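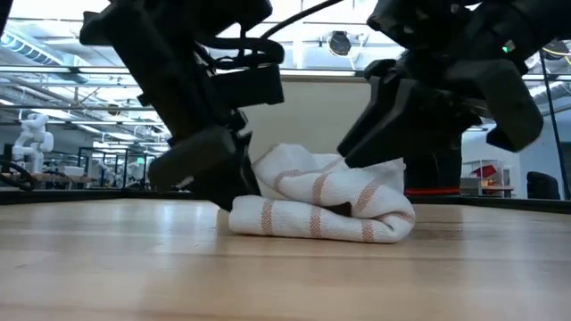
The linen closet, finally

Posted 21 Jan 2021

My grandmother kept her sheets in a cedar chest at the foot of the bed, and if you lifted the lid without asking she knew it from two rooms away. I thought of her a lot this past week, because I've spent most of my evenings sitting on the hallway floor with the closet doors open, surrounded by every piece of cloth this household owns, wondering how two adults and one elderly beagle came to need eleven fitted sheets.

We moved to Braronbridge in October, as longtime readers will remember (and thank you again for all the kind notes about the piano, which did survive the stairs). When you move you tell yourself you'll go through things before they get packed, and then it's the night before and you're throwing pillowcases into a box with the good skillet. So the boxes came here, and the contents got shoved into the hall closet in whatever order they came out, and then we had the holidays, and every time I wanted a clean hand towel I had to hold back a landslide with my knee.

I started on Sunday with a pot of tea and the radio on. I pulled it all out, shook everything, and made piles by bed size, which sounds sensible until you learn how few sheets have a readable tag after fifteen years of washing. I ended up carrying them one at a time into the bedroom and stretching a corner over the mattress to see. The beagle followed me each trip, there and back, and then had to lie down for the rest of the afternoon. Next time I buy a set I'm putting a stitch of colored thread in the hem before it ever goes on a bed, blue for the queen and red for the guest room.

The towels were a whole other evening. I have a soft spot for towels. The big striped ones came from the Kovura outlet out by the highway, bought the summer my sister got married, and they've gone thin in the middle in that way that makes them dry you better than a new one ever could. I couldn't part with those. But there was a stack of scratchy peach ones that came from I don't know where, and a bath mat with no backing left, and those went in a bag for the animal shelter, who were very glad to get them and only asked that I leave out anything with fringe.

Now, folding! I have been a folder-in-half, folder-in-half-again person my whole life, and it was Quyên Sầm, my neighbor across the way, who set me straight over the fence last fall. Quyên worked in hotel laundry when she first came to this country and she can fold a bath towel while carrying on a complete conversation about tomatoes. Her way is thirds the long way, then in half, then in thirds again, and you set it on the shelf with the rounded side facing you so all you see is a row of soft edges. She tugs the corners square before the first fold and smooths it with the flat of her forearm. I do it much slower, and my thirds come out more like a quarter, a quarter and a half, but the stacks stand up by themselves now and I've gotten sort of addicted to looking at them.

I don't have any wisdom about fitted sheets. Quyên tucks the corners into each other and ends up with a neat flat square. I tuck the corners into each other and end up with something like a cabbage, and then I put the cabbage inside its own pillowcase with the flat sheet and the other pillowcase, so that the set stays together and I don't have to see it. I'm at peace with this.

The shelves themselves needed help too. They were bare boards, pretty splintery on the top one, and something had leaked up there before our time and left a ring. I gave them a light sanding and lined them with paper from Đinh, the little hardware and housewares shop on the corner by the post office. If you're local, please go in, they've had a hard year like everybody and they're doing curbside pickup if you call ahead. The total for liner, a box of tacks and a sack of cedar blocks came to 19 dollars and change. I'd looked at one of those fancy closet systems from Rornus, with the pull-out baskets, and that was going to be 318 dollars before shipping, so I feel quite smug about my tacks.

A few of you asked last time about keeping things fresh. I use the cedar blocks, and I rub them with sandpaper when the smell fades. I've tried lavender sachets and they're lovely, but they make my husband sneeze all night, so they live in my sweater drawer now. I also leave the doors cracked open on dry days. This is an old house and it holds the damp.

At the bottom of the last box, under a tablecloth, I found one of my grandmother's pillowcases, with the tatted edge she did herself and her initials in the corner in white thread so faint you find them with your finger. It was folded in half and in half again. I washed it by hand in the sink, dried it flat, and left it folded just as she'd had it, and it's sitting on the second shelf next to all those Quyên-style thirds.

Next up is the pantry, where I've already located three open bags of brown sugar. If anyone has a way of softening the kind that's gone to brick, please leave it in the comments. I've tried the slice of bread.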